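The owner of the Padard, a repair counter in Mivmont, has been fixing other people's stuff for 15 years and would like them to stop apologizing for it.

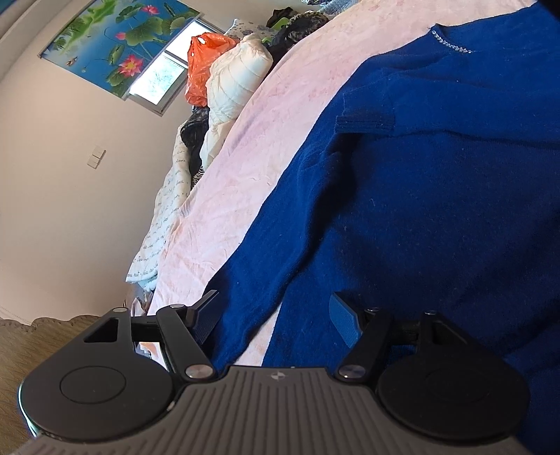
"They come in and confess," she says. "One man told me he'd let a toaster down." She charges five dollars to look at anything and won't quote a price over the phone, a policy that has earned her one furious letter from Skarnulthorpe. She kept it. Her real subject is screws. Round silver ones at a pivot, out where you can see them, make her almost sentimental — "that's somebody admitting the thing will need opening someday." Glue she takes personally.

Is business good? "Business is lamps." A Catacutan blender sat on her shelf for 270 days before its owner came back, and he wanted to know what had taken so long.

She has no plans to retire. "I'd have to buy new things," she says, and goes back to a lamp.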